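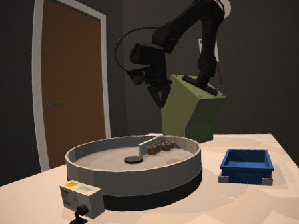

Zerkard bench picking cell

I'm Hanna Żak and I look after the picking benches at Provine, so when people ask what the Zerkard is like to live with, they get sent to me. I've written this page myself. The sales side did the price list, which you can ask for below.

The cell is an arm on a pedestal, a round tray for mixed small parts and a bin for what's been picked. You tip the parts into the tray, press start, and the arm takes them out one by one. It's happiest with short cylinders: spacers, bushes, caps, that kind of thing. Very thin washers it's poor at, and I'd still do those by hand.

Before we had it, two of us sorted by hand for most of a shift. My wrists were bad by June and I wasn't the only one! Now I set up the tray, check the first few picks and go off to do inspection, which I like a lot better (and which used to get squeezed into the last hour). Wiesława Górecki was dead against the thing when it arrived. She now writes most of our pick routines, and she got a pay grade for it, as she should.

It does change the day, mind you. You walk more and sit less. There's less chatting across the bench, and I do miss that. You also get called over when it stops, usually in the middle of something else, so agree early on who answers it. We swap at breaks.

What you get:
Arm, gripper and pedestal
Round parts tray with divider
Picked parts bin
4 saved routines, with room for 200
Two days' training at your place, for everyone on the shift

Order code: Zerkard 192
Spare gripper fingers: Zerkard 139

You can try your routines in the simulator before the cell is delivered. Do it, and get the people who'll be working beside it to have a go too. We found our bin was on the wrong side for anyone left-handed and moved it before a single bolt went in.

The Ametti tray liner fits and makes it a good deal quieter. Older Çetinkaya trays don't fit, sorry, the base is too wide.

Page updated 27/02/2026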